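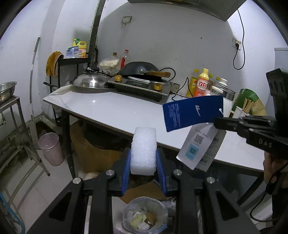
Myung-ja Kwon had cooked at the marble-patterned table for so long that she no longer saw it, and it took a lodger to make her look again.

He came up the hill from Brarnwood station on 24th April with one suitcase and a jar of something wrapped in a sock. His name was Kojo Agyeman, and he was going to teach at the school in Flikthorpe until June, or longer if they liked him. She liked him already, mostly because of the sock. A person who will give up a sock for a jar is a person who cares about supper.

"You can use anything in here," she told him, and then, being fair, she showed him what anything was. The wok lived on the cooktop because there was no use putting it away only to take it down again an hour later. Its lid went to the left, always the left. Oil and detergent stood together in the back corner, which her sister said was asking for trouble, but her sister had moved to Nimia in 2 days flat after the wedding and had never once fried an egg there that anybody praised. The chopsticks were in the white cup. The mustard-yellow towel was for hands and the other towel, wherever it had got to, was for dishes.

Kojo listened to all of this with his coat still on. He was a tall man and he had to mind the range hood.

"And the cord," she said. "You'll want to watch the cord. It goes where it likes."

"My grandmother had a radio like that," he said, and he moved the cord over a little with one finger, very politely, as if it had been asleep.

For the first week he ate bread and cheese in his room, and she worried. She would stand at the wok of an evening with the onions going soft and the whole house smelling the way a house ought to, and hear the floor creak over her head, and think, well, that boy is up there with a cracker. So on the Sunday she put out two bowls, said nothing about it, and called up the stairs that there was a terrible amount of rice and it would only go to waste.

He brought the jar down with him. It was pepper sauce, dark red and oily, from his aunt in a village called Nutsugah, and he said she made it once a year and argued with it the whole time. Myung-ja took a bit on the end of a chopstick. Then she had to sit down on the step stool for a while, with tears running down her face, laughing and waving him away when he tried to fetch her water.

"Too much?" he said.

"Give me the jar," she said.

They put it in with the cabbage, and after that a splash of her own soy sauce, and after that a little sugar because he thought it wanted some - and he was right, though she only told him so a good deal later. The colander was too small for the greens and they had to do them in batches, talking over the running tap about his pupils, and her knees, and the bus to Flikthorpe, which was late every day but one and on that one day left early without him.

When the bowls were empty he washed and she dried, and he set the pot lid down on the left without being told.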